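Open day at Zirnbridge: the Urar picking station, reviewed

I went to the September open day at Zirnbridge mainly for one thing, the Urar station, because at our packing room in Pugh we are thinking of buying something similar. I am not an engineer, so please read this as the opinion of a future user.

The visit is free but you must book a place. They take groups of 20, and ours was full. First there is a talk, a little too long for my taste, and then you go into the hall and stand behind a line on the floor. The work is simple to understand: mixed things lie in a grey bin and a KUKA arm has to pick them up one at a time. I liked that the things are so different from each other. A cup, a squeeze bottle and a bunch of grapes don't ask for the same grip.

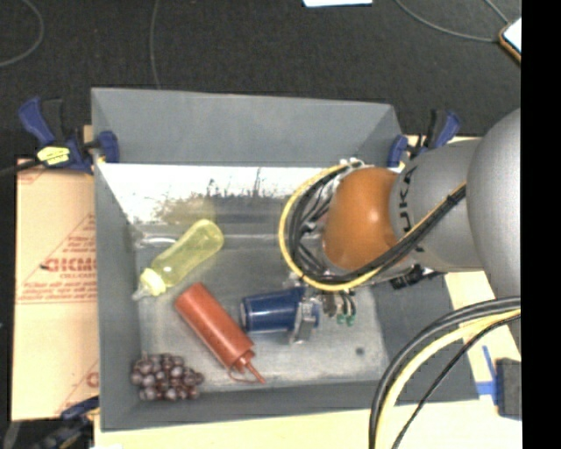 Can a small company use it without a programmer?
For daily work the staff think so, but the first setup is done by their own people and takes 5 days, which are included in the price.

The arm is slower than I expected. My colleagues with quick hands would win easily. On the other hand it is quiet, and we could talk beside it without raising our voices. The control program is called Wolilness — a strange name, but the screens are clear and the letters are large enough for my eyes.

What I missed was an honest table of results. The handout speaks of 536 test picks, and it does not say how many were good. I asked twice, and they promised to send me the numbers by email.

My mark is 3 stars out of 5. The demonstration itself is worth the journey, and the questions were answered with patience. Bring a warm jacket, the hall is cold, and come before ten if you want to park near the door.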